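Flullarwood table set, readme 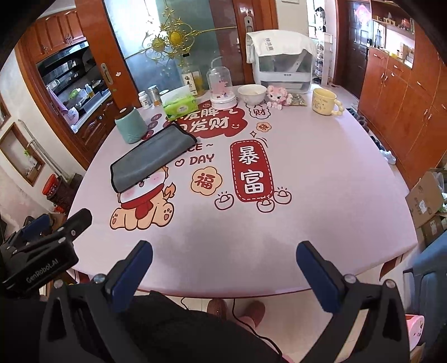 Dining table with the New Year cloth on, gray cloth on top, jar and mug at the far edge.

What this is
Notes + pictures of one dining table, kept by me at home. Things on it, where they sit, what gets moved when the table is cleared and wiped. 365 pictures in all, 164 of them labeled so far. The rest are waiting, slow going.

Folders
drinard/ table before clearing
bakker/ during, cloths mostly
taloda/ after
Folder names mean nothing, just needed three words that don't look alike in a list.

Labels
26 item names, see items.txt. Ones that cause trouble:
tablecloth - the big one. Pale pink, red and cream New Year print. Went on in February, still on.
cloth - anything small for wiping or folded on top. Gray with the black border goes here. Do NOT label it tablecloth, I did that for the whole first batch and had to redo it.
print - the gold ingots, the dog in the red scarf, 福 and 发财 badges etc. Part of the tablecloth, not items. Don't box them.
jar - glass with a metal lid. The mint-green one with the dark lid is "canister".
bottle - pill bottle and the glass one with the calligraphy label both count. Contents not labeled.
dome - clear dome on white base, the figurine inside is not seperate.
tissues - box plus whatever tissue is sticking out, one label.
mug - include the beaded handle.

Known problems
Characters under a fold are left out of the text notes, don't guess them.
Bowl is sometimes down as "dish". Same thing, will fix.
Pink plush toy was missing from items.txt until version 3, so older label files skip it.
Floor stuff (slippers, cables) not labeled at all.

Changes
11th March: version 3. Plush toy added, cloth/tablecloth mixup fixed in drinard/, bakker/ still to do.
Version 2: tissue label merged, a few typos in the item list fixd.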